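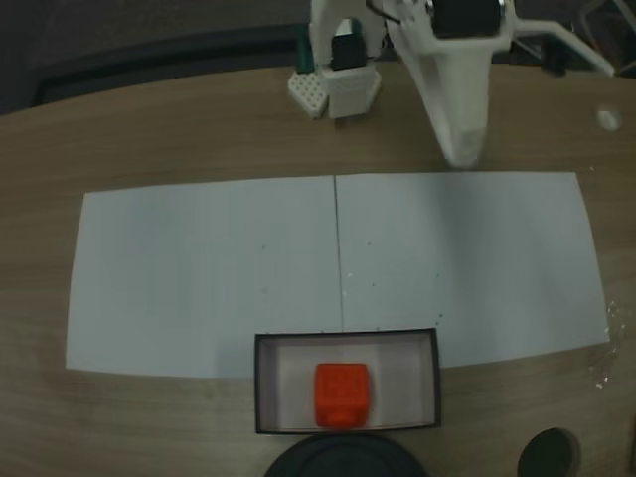
Light brown top, two sheets of paper on it

Tabletop gets tacky every summer, can I fix the finish without stripping it?

Clenelum Neighbors Help > Home > Furniture
406 views

Wenceslao Vergara

Hi all. Got a table secondhand in May, seller said it was a Comel, paid 200 for it and hauled it home in the rain. Fine for a few weeks. Then the first hot spell and the top goes tacky. Not wet, just that grabby feeling when you lift your arm off it. Paper sticks a bit, and if a mug sits there overnight you have to twist it to get it loose.

Winter it's fine. Mostly. Near the heater side still a little gummy.

What I tried so far:

Dish soap and warm water, twice. Better for two days.
Vinegar and water. Smelled bad, no change.
Spray polish from under the sink (Budico, the lemon one). Made it worse I think. Shiny and worse.
Baking powder. I meant baking soda. Don't ask.

I don't know if the top is real wood or a printed layer, can't tell and the seller didn't know either. Underside is painted over. Legs are fine by the way, it's only the top that gets sticky.

Really don't want to strip it. No garage, one window that opens, and my sister's kid has asthma and is here half the week. Is there anything in between washing it and taking the whole finish off? Or do I just put a cloth over it and give up. We'd like to have it usable for dinner on 25th December, 10 people coming, so a long drying time is a problem.

Thanks in advance, sorry for the rambling.
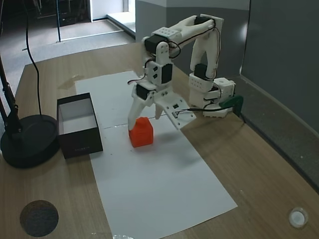
Clamp at the right side of the table, paper in the middle

mathebula_woodshop

Short version: it's either wax and polish buildup or the finish itself breaking down. Very diffrent problems. Find out which one before you buy anything.

Test. Cotton ball, a bit of odorless mineral spirits, window open, rub a spot the size of a coin somewhere near the edge. Wait for it to dry.

Cotton comes up brown or yellow and the spot feels smooth – buildup. Good news. You just keep going, small areas, clean cloth each time, turn the cloth over a lot. Wipe as you go, don't let it puddle. Do it while the kid is not there and leave the window open the rest of the day.

Cotton comes up clean and the spot's still tacky – the finish is going soft. Years of hand oil and spray cleaner will do that, especially on older lacquer. Cleaning helps for a while but it comes back. Sorry.

Also stop with the lemon polish. A lot of those leave an oily film and then dust sits in the film. Damp cloth, dry cloth, done.

As for real wood or not, look at the end of the top. If the grain lines carry over the edge and turn into end grain it's probably solid. If the pattern just stops or there's a strip glued on, veneer or printed. Matters because you can't sand a printed one at all, not even a little. You go through it in about two passes and then you have a white patch forever. I've done it. On someone else's table.

If it is buildup you'll easily be done before your dinner. Rags with spirits on them, lay flat outside to dry, don't ball them up in the trash. 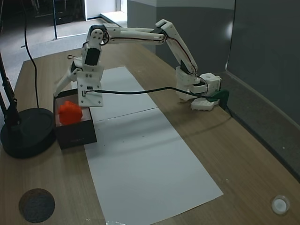

Trinidad Toledo

Agree with most of the above but want to add the shellac thing since you asked for something in between.

If the spirits test says finish going soft, and it's not too far gone, you can seal it. Clean it well first, spirits and then let it sit a full day. Then a thin coat of dewaxed shellac (get the kind that says dewaxed, the regular stuff has wax and other things won't stick to it later). Dries fast, under an hour in a dry room. Smells like alcohol while it dries, then it's gone. With asthma in the house I would still pick a day the kid is elsewhere.

Catch – shellac doesn't like heat or alcohol. Hot dish straight from the oven = white ring. Wine spill = cloudy spot if you leave it. So for a big dinner you want trivets and a cloth with a pad under it. Or a coat of water based poly on top, let that sit as long as the can tells you before you put plates on it.

Try a small bit first at the corner by the wall. If the shellac wrinkles or stays soft, stop, the stuff under it is too gooey and you're back to stripping or a cloth.

I did my mom's table this way. It's 28 inches wide so not a big job, one evening for the cleaning and another for two coats. Held up ok for a couple years now, one ring from a soup pot.
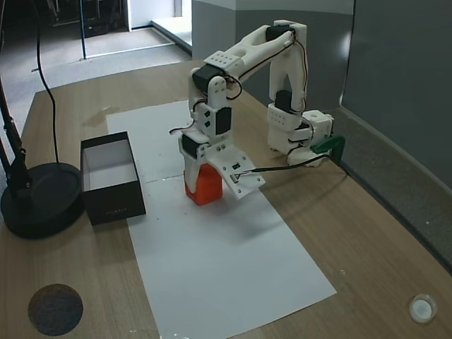 Light wood-grain top, with the orange-red block at the gripper

Wenceslao Vergara

Did the cotton ball. Came up YELLOW. Pretty gross but I'm taking it as good news. Spot feels like a normal table now. Will do the rest in sections when the kid's at his dad's, and the lemon spray is in the trash.

Still can't tell about the wood, there's a strip on one end but not the other?? Anyway not sanding it.

pilar_k

just use a tablecloth lol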